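Postharvest water loss in mixed produce storage
Speaker notes, afternoon session
Speaker: Tyra Ekström, Plevent

Slide 1. Title
Introduce self. Thank Folke Eklund for the cold room data. Questions at the end, except for units, which can be asked at any time.

Slide 2. Scope
The talk covers water loss between packing and retail display. Decay, chilling injury and ethylene come up only where they change the weight figures. Field heat removal is in Traian Bălan's talk and is skipped.

Slide 3. Why weight loss matters
Produce is sold by weight, so lost water is lost revenue before any visible defect appears. Shrivel comes later, and the point at which a buyer rejects the lot varies by crop. Leafy crops reach it early. Thick-skinned fruit can lose a good deal more before anyone at the receiving dock objects.

Slide 4. Driving force
Water moves from the tissue to the air along a vapor pressure gradient. Air inside the tissue is close to saturated. Room air is not. The difference between the two is the vapor pressure deficit, VPD.
Say this slowly: relative humidity alone does not give VPD. Two rooms at the same relative humidity and different temperatures dry the product at different rates. Warm product in a cold room loses water even when the room air is saturated. Pause here. In Liltedar this was the question that used up the discussion time.

Slide 5. Surface and skin
Loss rate depends on surface area relative to mass, and on the resistance of the skin. Cuticle thickness is a poor predictor. Wax composition and structure matter more, along with any cracks or rub marks from handling.
Peppers have almost no stomata on the fruit surface. Most of the loss is through the cuticle and the calyx area. Grapes are different again: the berries hold up fairly well and the stems dry first. Stem browning is therefore the usual complaint on table grapes, at a weight loss too small to show in the berries.

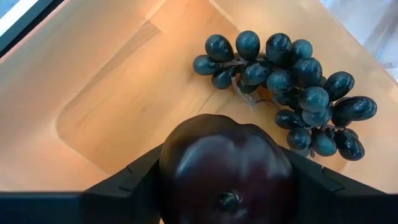
Slide 6. Test setup
Room held at 8 °C. Run length 11 days. Open plastic bins on a wire rack, one crop per bin in the first run, mixed in the second. Samples of 300 g or more, weighed every morning before the door schedule started. Balance checked against a reference mass each time.
Fan speed was fixed. Edvin Rustad repeated part of the run with the fan on a timer, and that result is on slide 9.
If asked about bin position: positions were rotated daily. The rack position nearest the evaporator was left out.

Slide 7. Results, single crop
Read the axes first. Vertical axis is cumulative loss as percent of starting mass. Horizontal axis is days.
The curves are close to straight after the first day. The steep part at the start is the cooling period, when the product is warmer than the air. Do not fit a single line through the whole run.

Slide 8. Results, mixed bins
Mixed bins gave lower loss for the crop underneath and no clear change for the crop on top. The simplest reading is reduced air movement around the lower layer. Do not claim a humidity effect. The sensors were outside the bins.

Slide 9. Fan cycling
Fan off for 15 minutes in every hour. Loss dropped in all bins, most in the open top layer. Air temperature drifted during the off period and recovered before the next one. Pulp temperature was not logged in this run, so no statement on quality.

Slide 10. Liners
Perforated liners cut the loss further. Condensation formed on the inside of several liners after door openings. Elaine Andrade has the decay counts from Öberg and will report them separately. Refer questions to her.

Slide 11. Limits
One room, one season, one supplier per crop. Fruit arrived in December with unknown storage history. Harvest maturity was not measured.

Slide 12. Recommendations
Cool before stacking. Log pulp temperature as well as air temperature. Report VPD alongside relative humidity. Weigh the same marked samples throughout the run.
Contact details on screen. Leave slide 7 ready in case someone wants it back.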